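Three weeks off with a calf

The calf went on a Sunday morning, eleven minutes into the second half, away at Uvinville. I wasn't sprinting. I was jogging back for a goal kick and it felt as if somebody had thrown a ball at the back of my leg. I turned round to see who it was and there was no one near me. Anyone who has torn a calf will tell you the same story, and I had heard it from two teammates and never believed it.

I walked off, which I was pleased about at the time. By the time I had driven home I couldn't push the clutch down properly and had to park on the street and hop.

We lost 3–1. It was 1–1 when I came off, but I don't think I can claim much for that. Their winger had been getting past me since the start and he got past Perla Chávez as well when she moved over to cover. Perla is a center back and doesn't enjoy being out wide. She did hit the post from a corner late on, and if that goes in we probably hang on for a draw.

What the physio said

I saw Ravindra Dixit on the Tuesday. He has looked after half our league at one time or another and he doesn't waste words. He pressed along the muscle until I swore, had me try a heel raise on the good leg and then on the bad one, and told me it was a mild tear on the inner side. Three weeks before I could think about running in a straight line, longer before I played. He said the people who come back to see him are the ones who feel fine after ten days and go to training.

I asked about a scan and he said I could have one if I wanted to spend the money, but it wouldn't change what he was going to tell me to do. So I didn't.

The first week was walking and very little else. I put a folded towel in the heel of each shoe to take the stretch off, and that helped more than the tablets did. I did seated heel raises while the kettle boiled. From day five I was allowed standing ones, both feet on the floor, holding the counter. He wanted 60 a day, split however I liked, and I did them in sets of 12 with a bit left over because I've never been good at stopping on a round number.

I also bought one of those calf sleeves from Sulivis. It's fine. It kept the leg warm. I can't say that it did anything else, and it leaves a line under the knee that takes all evening to go.

Watching from the side

I went to both games while I was out. The first was at home to Abreu and we were poor. We've played three at the back all season and it needs the two wide players to run all day, and with me out we had one of them and a converted striker. Abreu worked that out before halftime and put every long ball into the same corner. It finished 2–0 and could have been more.

I'd forgotten how much you see from the side. On the field I think we're compact. From the touchline there was a gap between the midfield and the back line that you could have parked the team van in, and it was there every time we lost the ball. I said so in the group chat afterward and got a thumbs up from the keeper and silence from the midfield.

The second game was better. We went to a back four, kept it boring, and beat Cakby 1–0 with a penalty. It was a soft penalty. Their bench was still going on about it in the parking lot. I would have been too.
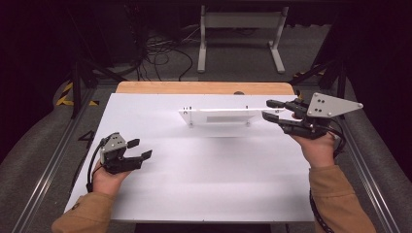
Getting back to running

At the end of week three I could do 20 single-leg heel raises without stopping, and that was the test he'd set. The good leg can do 27, so there's still a difference. Then it was a walk and jog on the flat: one minute of each, ten times, every other day. I did it on the track behind the high school at seven in the evening when the kids had cleared off.

The first session was fine. The second I got greedy and ran the last two together, and the calf tightened up enough that I walked home. Nothing tore, it was just stiff the next morning, but I took an extra day off and started that step again. After that I stuck to the sheet. By the fifth session I was running 3000 meters in one go, slowly, and thinking about something other than my leg for most of it.

Changing direction is the part I'm still nervous about. I set out some cones last week and went round them like a man carrying a tray of drinks. Ravindra says that's normal and that it goes once you've had a few sharp turns and nothing has happened. I have a session of those with him on Thursday, then a full training night if he's happy with it.

Where the team is

We're sixth with five to play. We can't win the league and we'd have to try quite hard to go down, so there's no hurry to get me back, and the manager has told me that in a way I'm choosing to take as kindness. The back four is going to stay — two clean sheets in the last three training games, for what that's worth — and that means I'm competing for a fullback spot with a nineteen-year-old who has never been injured in his life.

I'd like to make the return game against Uvinville. It's at our place, the field will be heavy, and their winger can't be as quick in mud as he was on that carpet of theirs. If I get twenty minutes off the bench I'll be happy with that.

One thing for anyone else in the same spot. I looked back at my warm-up before the first game and there wasn't one. I'd turned up late, pulled my boots on by the car and gone straight on. I now get there early enough to do ten minutes on my own before the team warm-up starts, skipping and calf raises mostly, and I feel a bit silly doing it. Perla has started doing it with me, although she spends most of it talking about that corner.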